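Reviews > Storage > Kids' rooms and play areas

Gerkholm Open Tub in blue: review

By Gemma Fontana
December 26, 2024

614 shares | 134 comments
Print this page | E-mail to a friend

The Gerkholm Open Tub is a rectangular plastic tub with a thick rim, sold for storing toys and other small things. It costs $20 and comes in blue, grey or a mustard colour. I bought two blue ones in September and have used them most days at the playgroup I help run, in a hall with hard floors and nowhere near enough cupboards.

We had been using fabric cubes. They looked fine for a month, then the sides went soft and everything ended up in a heap at the bottom. I wanted something rigid that a three-year-old could reach into and that I could hose out over the grass at the end of term.

There is nothing to assemble. The tub arrived in a plain carton with a paper label stuck to the base, and the label took a good soak in hot water to get off. The plastic had a slight smell out of the box. I left both tubs on the back verandah overnight and it was gone by morning.

The rim is the best part. It's wide and folded over, so it doesn't dig into your fingers when the tub is full, and the kids can lean on the edge without the side bowing in. I've picked mine up by one end plenty of times, which the label says not to do, and I haven't found any cracks.

The dark blue was a good choice for us. It hides scuffs, and small toys in yellow, green, red or orange stand out against it, so it's quick to spot the one somebody is crying about. 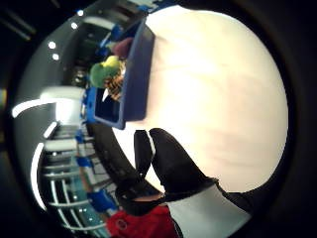 What fits and what doesn't

Soft animals, balls, plastic food and dress-up hats all go in without any trouble. Long things are a nuisance. Train track has to go in on an angle and the train table bridge doesn't fit at all. Books slide down flat and get buried, so ours went back on the shelf.

Very small pieces need a container of their own inside the tub. I use an old ice cream container for the beads and it sits neatly in one corner.

Cleaning

Warm water and dish soap does it. Texta came off with a bit of bicarb on a sponge. Crayon took longer, mainly where it had got under the fold of the rim, and you'll want an old toothbrush for that.

Stacking

They stack, but only when they're not full to the top. Anything poking up above the rim makes the upper tub rock. I wouldn't go higher than two where there are children. A lid is sold separately and I haven't bought it.

Compared with the Mollico

Märta Lunde, who runs the other session in our hall, uses the Mollico crate. It's cheaper and lighter and has cut-out handles, but the sides flex when you lift it and the handle edges are rough. I prefer the Gerkholm for daily use. For putting things away in the shed over summer I'd buy the Mollico and save the money.

Good: strong rim, easy to wipe down, colour hides marks
Not so good: stubborn label, wobbly when stacked full, lid costs extra

I'd buy them again at this price. At $50 for the larger size I'd think twice, as a full one would be too heavy for me to shift on my own.

Print this page | E-mail to a friend
134 comments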